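Doblar encima de la cama

Publicado en Casa, marzo

Llevaba semanas queriendo escribir sobre la ropa limpia y siempre se me adelantaba otra cosa. En la entrada anterior hablé del tendedero Vevska y varias personas me preguntaron qué hago después, cuando la ropa ya está seca. Pues la doblo encima de la cama. No tengo mesa grande y la tabla de planchar es estrecha, así que la cama es la única superficie de la casa donde cabe un pantalón extendido del todo.

Lo primero es hacer la cama y estirar bien la colcha. La mía es rosa, de flores, bastante lisa al tacto, y eso ayuda. Antes tenía una de ganchillo que me regaló mi tía y era un desastre para esto: los botones se enganchaban en los agujeros y al tirar se arrugaba todo otra vez. La de ganchillo está ahora en el sofá.
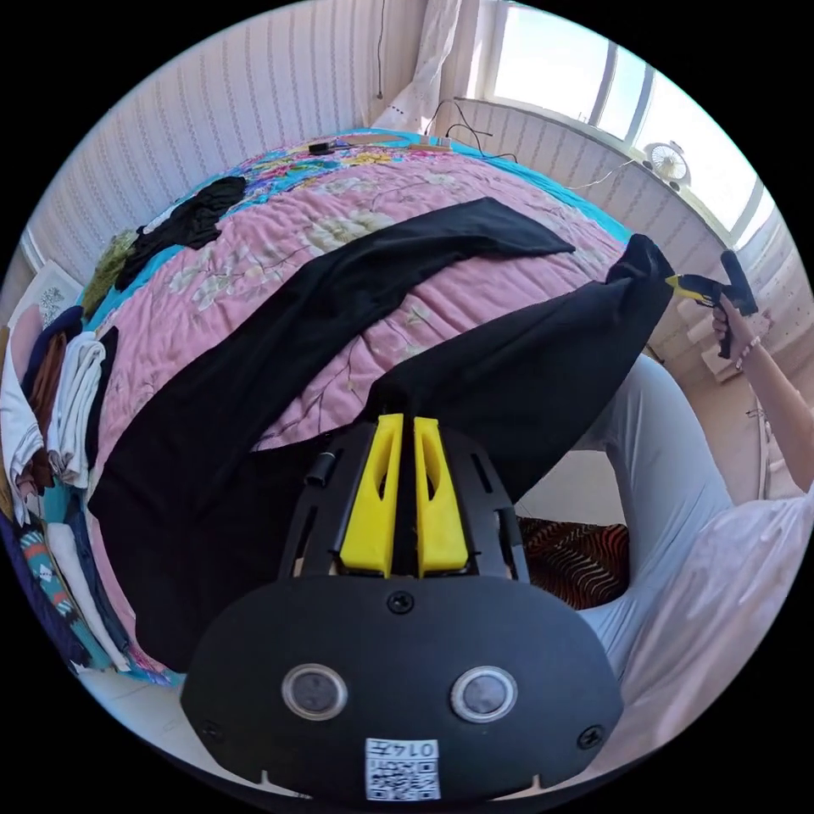
Con los pantalones tengo una manía y es que no los doblo por la mitad sin más. Los estiro, aliso la cintura, junto una pierna con la otra haciendo coincidir las costuras y luego doblo en tres desde el bajo. Si los bajos no casan, vuelvo a empezar. Los pantalones de vestir van en percha, pero los de diario van doblados al segundo cajón.

Lo negro lo dejo casi siempre para el final. En mi casa hay mucha ropa negra y toda se parece: una camiseta, unas mallas y un jersey fino, hechos una bola, son lo mismo hasta que los abres. Durante un tiempo lo mezclaba con lo demás y acababa con camisetas en el cajón de los pantalones. Ahora aparto lo oscuro y voy doblando primero las toallas, lo blanco y lo de colores, que se ve enseguida lo que es.

Las pilas las hago en la cabecera. Es una costumbre que cogí de Heloísa Moura, con quien compartí piso cuatro años en Drernstead. Ella decía que si las pilas están a los pies, al sentarte se caen, y tenía razón. En aquel piso la lavadora estaba en el sótano y cobraban por ficha, así que juntábamos ropa de dos semanas y doblábamos las dos a la vez. Se nos iba la tarde entera. Una vez cronometramos la cosa por curiosidad y salieron 31 minutos solo con los calcetines.
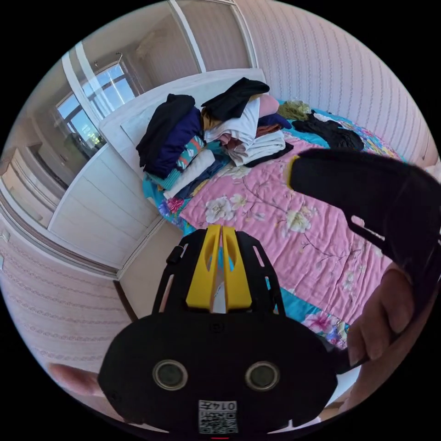 ¿Hay que doblar las camisetas en vertical para que quepan más? Depende del cajón. En uno hondo se aprovecha bien el espacio, pero los míos son bajos y las camisetas se quedan dobladas por arriba al cerrar, así que las pongo tumbadas y en pilas cortas.

Compré hace tiempo unos separadores de tela Pomside para la ropa interior y los sigo usando. Vienen plegados y con el tiempo se les vencen los lados. A uno le metí un cartón cortado a medida y ha quedado mejor que cuando era nuevo. Para las camisetas no me sirvieron y los devolví.

Con las prendas largas, vestidos o chaquetas de punto, lo que hago es ponerlas boca abajo, meter las mangas hacia dentro y enrollar desde el bajo si van a la maleta o doblar si van al armario. La lana no la cuelgo nunca. Tengo una chaqueta que estuvo un invierno en percha y se le quedaron dos picos en los hombros que no se han ido ni con vapor. 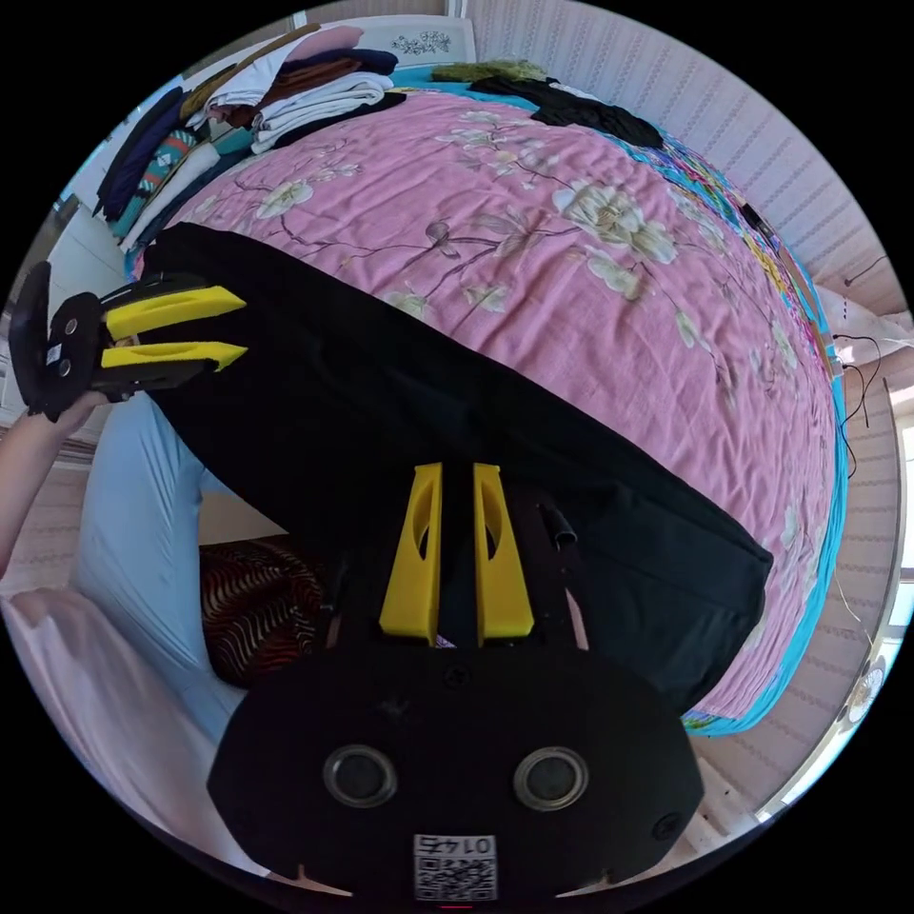

Una prenda negra extendida sobre la colcha, con las pilas ya dobladas en la cabecera.

Del cesto también me preguntasteis. El mío es un Juška, el mediano, y lo compré porque cabía entre la lavadora y la pared. Me costó 179 coronas de rebaja y tiene las asas un poco flojas, pero aguanta. Si lo lleno hasta arriba calculo que necesito unos 241 pasos entre subir, bajar y repartir por las habitaciones, según el contador del móvil un día que me dio por mirarlo. Por eso ahora reparto de una sola vez: primero doblo todo, luego hago una pila por habitación y al final las llevo.

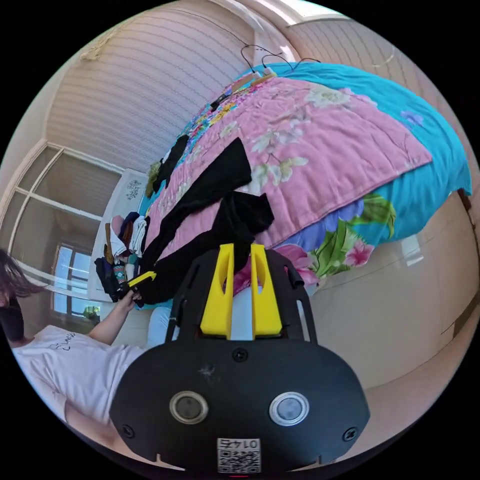 Guardar es la parte que más pereza me da. He tenido pilas esperando hasta la noche, y entonces hay que moverlas para acostarse, van a la silla y de la silla ya no salen en tres días. Desde que empiezo a doblar después de comer y no a última hora, me pasa menos. También he quitado la silla del dormitorio, que ahora está en el pasillo con una maceta encima.

Me falta por resolver el tema de las sábanas bajeras. He probado a meter las esquinas una dentro de otra y me sale un bulto más o menos rectangular que ocupa medio estante. Si alguien tiene un método que funcione con una persona sola y brazos cortos, que lo deje en los comentarios. La semana que viene toca el armario de la entrada.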